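Flevska 4, reviewed by someone who still has to use it in the morning

Posted 2/23/22 in Tools

I should say up front that I paid for my own license. Well, my employer did, after I filled out a form in which I used the word "velocity" twice and meant it neither time. Nobody at Flevska knows I exist, apart from the support desk, who know me quite well.

Flevska is a manipulation planning package. You give it a robot model, a scene and a goal, and it gives you back a trajectory or a reason why not. It does inverse kinematics, collision checking, grasp selection and time scaling, and version 4 bundles in the simulator that used to be a separate download with a separate login and a separate idea of which way Z pointed. It's the last item that got me to upgrade. I've lost more afternoons to Z than to any person.

For comparison, I've spent the past few years on Arthur, which is free, old and held together by one very patient maintainer. Arthur plans well enough if you already know what it's going to get wrong. My colleague Tài Triệu has a text file of its moods. When I told him I was trying something with a support contract, he looked at me as though I'd announced I was having my groceries delivered.

Installation

Fine. Better than fine, on a clean machine. On my own machine it took a morning, as I had three versions of the same math library and Flevska picked the oldest one every time, like a dog choosing the worst stick. The installer has a check command that lists conflicts. Run it first. I ran it last.

The license server is the usual license server. If your laptop sleeps with the planner open, you come back to a polite box telling you all seats are taken, by you.

Setting up a scene

The scene editor is where the money went. You drag in meshes, set their mass and friction in a side panel, and tick whether each one is fixed, movable or "ignore". In Arthur I did all this in a text file and felt superior about it. I don't miss it.

My test job is household pick and place: an arm, some clutter on a flat surface, one target object, get it without disturbing the rest. I like to use furniture that isn't a table. Every planner demo in the world happens at a table, and every planner I've used has quietly learned to love one. So I built a bedroom, parked the arm beside the bed and scattered things over the mattress. The target is a blue block standing on end. A laptop is on one side of it and a little red torii gate is on the other, the latter from an asset pack I can't remember choosing.

The mattress is a rigid body with a striped texture on it. I'd love to tell you Flevska does soft contact. The feature page says "deformable ready", and I've come to understand that "ready" describes the customer.

Grasp selection

The grasp module samples candidates on the target mesh, throws out the ones that collide, ranks what's left and hands the winners to the planner. The default sample count is 100. That's enough for a block and nowhere near enough for the torii gate, which is mostly air and crossbeam. For the gate I ended up at 4,000, at which point the progress bar becomes a place you can go and think about your life.

For the block, it settled on a straight top-down approach with the fingers closing near the upper end. I'd have picked the same one. It's a boring grasp, and I've got a lot of time for boring grasps. Arthur, given the same block, has a fondness for coming in from the side at an angle that suggests it read about elbows in a magazine. 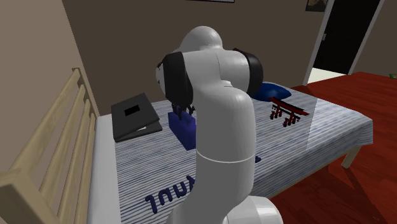 What I like most is that you can ask why. Click any rejected candidate and you get the reason, with the two offending bodies named: wrist against laptop, finger against mattress, no IK solution, and so on. I spent a happy hour clicking on failures. Most were laptop failures. I'd set the laptop's collision margin in centimeters in a field that wanted meters, so as far as the planner was concerned the thing had the personal space of a delivery van. Arthur would've said "planning failed" and gone back to sleep.

Planning

Default settings give you a path quickly, and the path is ugly. It gets where it's going the way I get to the bathroom at night. Turn on the smoothing pass and it's a different product. The elbow stays high, the wrist comes down over the target, and the arm stops swinging its forearm through space it has no business in.

The trouble is that smoothing is off by default, buried under Advanced, then Post, then a drop-down labeled "Mode" whose options are A, B and Legacy. You want B. The manual describes B as "an improvement on A in most respects". I wrote to support to ask about the other respects. Rigoberto Giraldo wrote back the same day with a clear, useful paragraph about joint limits near singular poses, which should be in the manual and isn't. In short: with B, keep an eye on the wrist when the target's close to the base, and widen the limit buffer if you see it flutter.

I ran my benchmark overnight, 1,079 planning queries with the clutter shuffled each time. It got all the way through without crashing. Anyone who's used Arthur for an overnight run will want to read that sentence again. The failures it did report were mostly fair, meaning I opened them up and couldn't see a way in either. A few weren't. It has a blind spot for approaches over tall thin objects, where it'll give up on a gap I could drive the gripper through by hand with the jog sliders, and did, out of spite.

Perception, such as it is

There's a perception plug-in. It takes a depth image and your mesh library and tries to fit one to the other. With simulated depth it's excellent, which tells you nothing. I added the noise model, which is crude but does exist, and the pose estimates on the block got jumpy about which face was the front. Symmetric objects will do that. You can mark a mesh as symmetric and the jumping stops, though the check box is in the mesh editor and the error message sends you to the camera panel.

I haven't tried it on a dark, shiny object with a real sensor, and neither, I suspect, have they.

If perception is the main thing you need, Skirkska does it better and plans worse. Plenty of people run the two together with a bridge script. There's one on the Flevska forum that everyone uses and whose author has asked everyone to stop.

Scripting

The Python interface is good. Names are sensible, objects print something readable, and nothing I called returned a bare tuple of seven floats with no clue about the quaternion order. Quaternion order is stated in the docs, on the page about quaternions, where I'd never have thought to look.

Two gripes. You can't cancel a plan from a script without killing the session, so a bad query in a loop holds up everything behind it until the timeout. And the timeout is global. I've asked for a per-query one. It's on the roadmap, next to soft contact.

Saved scenes are readable text, so they behave in version control, right up until you nudge the view and it rewrites the file with a new camera position. My commit history for October is largely me looking at a bed from slightly different angles.

Price

Too much for one person, reasonable for a team, painless for a company that's already forgotten it's paying for Fivham. (If yours is one of those, check whether the Fivham bundle still covers a Flevska seat. Ours did, and we found out after the form with "velocity" in it.) The academic price is low enough that I briefly considered night school.

Should you buy it

If you've got a working Arthur setup and a colleague with a text file, probably hold on to both for now. If you're starting from nothing, or you train new people often, the rejected-grasp viewer pays for a good chunk of the license by itself. Tài borrowed my seat to try it on one of his own scenes, and the polite box has been telling me all seats are taken ever since.

Four out of five. I took off half a point for the Mode drop-down and half for "deformable ready".

Tested on version 4 with the standard arm library, stock gripper model, smoothing Mode B unless I forgot.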